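Where Do All the Chess Pieces Go? Packing Up a Little Chess Set

Hi there! Today I want to talk about chess, but I'm not going to teach you any clever ways to win. (I lose a lot, so I'd be the wrong person.) I want to talk about the part that comes after the game, when everyone is hungry and wants to run off, and the pieces are still standing all over the board.

I mean putting it away!

I know, I know. Tidying up. But stay with me, because a chess set is one of the best things in the whole house for learning how to put stuff away properly, and there's some good chess history hiding in it too.

What's in a chess set?

Let's start with what you need to fit in the box. A full chess set has 32 pieces, 16 for each player. One side is called White and the other side is called Black, even if your pieces are cream and brown, or red and yellow, or shaped like cats and dogs. My cousin's set is orange and purple and we still say White and Black.

Each side gets a king, a queen, two rooks, two bishops, two knights and eight pawns. The pawns are the little ones that stand in front. The rooks look like castle towers. The knights are usually horses' heads, and they're the ones people love to pick up and gallop across the table when it isn't their turn.

Then there's the board. It has 64 squares, eight along one side and eight along the other, in light and dark colors that take turns. That pattern is called a checkered pattern. If you put your finger on a light square and move it one square up, down, left or right, you always land on a dark one. Try it! If you move it slantways, from corner to corner, you stay on the same color the whole way. Bishops move like that, so a bishop that starts on a light square will never touch a dark square for the whole game. Poor bishop. It only ever sees half the board.

Why are some sets so small?

Big chess sets are lovely. Heavy pieces, a wide board, a nice clonk when you put your queen down. But you can't take one on a bus.

Small ones are called travel sets or pocket sets, and people have been making them for a very long time. Some of them have pegs on the bottom of the pieces that poke into little holes in the board. Lots of newer ones have a magnet in each piece, and the board has something in it that a magnet likes to stick to. Then if the bus goes over a bump, your game stays where it was. Some have no pegs and no magnets at all, and with those you have to hope for a smooth road.

My first travel set was a Werside, and it went everywhere with me. It came to my grandpa's, it came camping, it came to the dentist's waiting room. By the end of one summer I'd lost two pawns and a rook. We used a button, a dried bean and the cap from a glue stick instead. It works fine, as long as both players agree which one is the rook! We had one very big argument about that.

And losing those pieces is how I got interested in packing.

How to put a chess set away

There are plenty of ways to do this and yours might be different. This is how I do it, after a lot of trying things out with my friend Oskari Savolainen, who is much neater than me.

Step 1. Check that the game is really over.

This sounds silly, but ask! Say "Are we finished?" out loud and wait for the answer. I once swept a whole board clean while the other person was getting a glass of water, and she had been winning. If you need to stop in the middle, you can write down where everything is, or take a photo of the board, and set it all up again later.

Step 2. Get your boxes and tins ready first.

Put whatever you're going to use next to the board, with the lid off, before you touch a single piece. If you pick up a handful of pawns and then go looking for the tin, you'll put them down somewhere "just for a second", and that's how pawns end up in fruit bowls.

A metal tin is great for small pieces. It's strong, it doesn't rip at the corners like cardboard, and it makes a terrific noise. Old cookie tins and tea tins are perfect. You can have one tin for everything, or a tin for one color and a little tray for the other. I like the lid to be off and the tin to be close enough that I can reach it without leaning over the board with my sleeve. Sleeves are terrible for chess. They knock over kings.

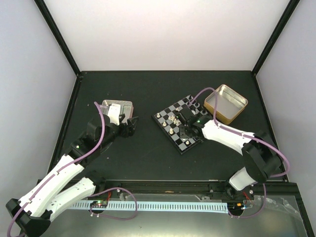
Step 3. Choose an order.

You can pick up pieces any old way, and if there are only a few left on the board, that's fine. With lots of pieces I like to do one color first and then the other. It makes it much easier to notice if one's missing.

Oskari does it by size. He picks up all the tall ones, then all the short ones. He says pawns should go in last because they fill the gaps. I tried it and he's right, the lid closes better.

Step 4. Lift from the top or the middle, and go straight up.

Chess pieces are wide at the bottom so they stand up well. They're narrower above that, and this makes a good place for your fingers. Take hold gently with your finger and thumb, lift straight up, and then move across. If you drag a piece sideways, it bumps into its neighbor, and that one bumps into the next one, and then you're under the table with a flashlight.

Practice this one if you have a little brother or sister who wants to help. See who can lift out a piece from the very middle of a crowd without making any of the others wobble. Younger children may need a bigger set for this, and please keep tiny pieces away from babies and toddlers, who think pawns are snacks.

Step 5. Put them down, don't drop them.

Okay, the noise of a rook falling into a tin is wonderful. I won't pretend it isn't. But pieces can chip, and knights have ears! Lower your hand into the tin and then let go.

If your pieces are old or special, put something soft in the bottom first. A bit of felt or a clean sock works well. (Clean. I'm looking at you, Oskari.)

Step 6. Check, then close.

Do you have two kings? Two queens? Four knights? Start with the important ones, then check the pawns, eight of each color. Look under the board, look in your lap, look on the floor. Then put on the lid and fold up the board if it folds.

Lots of travel boards are made in two halves with hinges, so they shut like a book and the pieces go inside. If yours is like that, you won't need a tin. But I'd keep a rubber band around it anyway.

A game to play with the putting away

My neighbor Oluf Kjærgaard taught me this when I was seven, and I still think it's better than the last ten minutes of most chess games. He called it Ginda. I've never met anyone else who knows it, so he may have made it up.

You need a chess set, a tin and two players.

Leave the pieces wherever they were when the game ended. The first player takes away one piece and puts it in the tin. The second player has to take a piece that's standing on the other color of square. So if the first one came off a light square, the next one has to come off a dark square, and then light, and then dark. Keep taking turns. The first person who can't find a piece on the right color loses, and has to put away everything that's left.

It's harder than it sounds! If you look ahead, you can sometimes tell who is going to get stuck. Start with just a few pieces and see if you can work it out before you begin.

Questions I've been asked

What if I lose a piece for good?

Use something else. Coins, beans, beads, bottle caps, a tiny dinosaur. Some shops sell single pieces too, but measure one of yours first so the new one isn't a giant. My replacement rook is twice as tall as the other rooks and it looks very bossy.

Which way around does the board go when I set it up again?

Each player should have a light square in the corner by their right hand. People remember it by saying "light on right." If you've got a dark square there, turn the board a quarter of the way around. Plenty of people in movies get this wrong, so keep your eyes open next time and you can shout at the screen.

Does the board have to be straight in front of me?

While you're playing it helps, because slanty boards make it easy to mix up the rows. When you're packing up, it can sit at any angle you like.

Can I keep the captured pieces in the tin during the game?

You can, but I'd stand them beside the board. Sometimes you need one back! If a pawn gets all the way to the far side, it turns into another piece, and most people pick a queen. You don't want to be rattling around in the bottom of a tin while your friend sighs at you.

Something to make

If you've got an empty tin with a lid, you can turn it into a proper chess tin in one afternoon. Trace around the bottom of the tin onto felt, cut just inside the line, and glue it in. Then cut a strip of cardboard as long as the inside of the tin and stand it up in the middle to make two rooms, one for White and one for Black. If it flops over, fold the ends into little flaps and tape those to the sides. Write the names of the pieces on a slip of paper and stick it inside the lid, so you can check them off when you pack up.

Mine says "2 kings, 2 queens, 4 rooks (one bossy), 4 bishops, 4 knights, 16 pawns." Leave some room at the bottom of your list for the button and the bean.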